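Notebook — Rernau cell, gripper service and camera check
December, started 14:10

Finger pads due at 3000 cycles; the counter read 3321 when I opened the panel, so 321 over. Old pads polished at the tips, left one worse. Fitted the Zarley pair from the drawer. Screws to the torque on the card, thread lock on both. Jaw zero redone afterwards, two passes, same value each time.

Table layout as on the bench sheet: spoon across the two wooden blocks on the left, red mug on the right, wide gap between them. Mug filled with dark liquid, to somewhat below the rim.

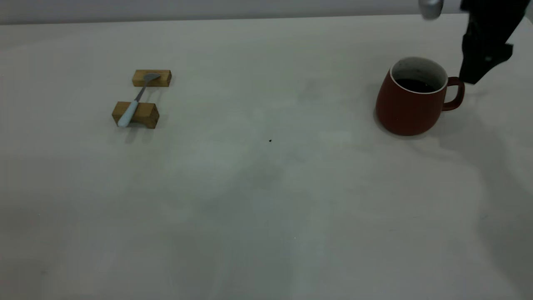 Approach speed is still at the value Kagiso Ngcobo set after the wrist cable was replaced. Left it alone. Cable tie nearest the wrist was rubbing on the sleeve — moved it back by 6 mm and trimmed the tail.

Fixed camera: exposure locked, no change to the mount. The arm throws a broad soft shadow over the right side of the table, which upsets the edge finder in Ulent at low threshold. Raised the threshold one step. Should really move the lamp, but that means redoing the white balance as well.

Wrist camera: lens wiped, bracket screws nipped up. Focus ring not touched. Pale background goes soft at close range, fine for this job. 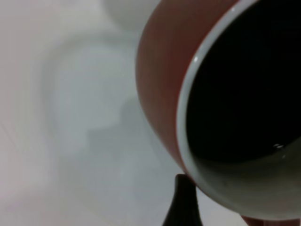

Wrist camera, close in on the mug. Finger tip at lower centre, dark liquid upper right.

To do:
Order 2 more sets of pads from Jacobs.
Reset the cycle counter (needs the supervisor login, Kagiso has it).
Re-check pad screws at the next stop.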